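### 3.2 Tariff data

We collected the published price lists of two mobile operators, Brurnari and Adavton, for the period before and after the change in wholesale termination rates. Each list was read by two coders (Lammers and Seidel), who worked separately and then compared their entries. Prepaid and postpaid plans were kept apart. Plans sold only to business customers were left out, as their prices are often set by contract.

Of the 70 plans in the final set, 20 charged a different price for calls to other networks than for calls within the same network. Bundled minutes were converted to a price per minute using the full allowance, which understates the real price for people who do not use all their minutes.

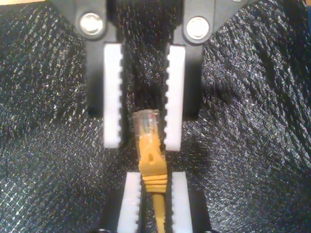 **Figure 2.** Two-fingered gripper with white finger pads over dark fabric.

### 3.3 Customer survey

The survey was run in November by phone and online. Respondents were asked which network they used, whether they held a second SIM card, and whether they knew what a call to another network cost them. Those who gave a price were then asked where they had seen it. Answers in a foreign currency were dropped.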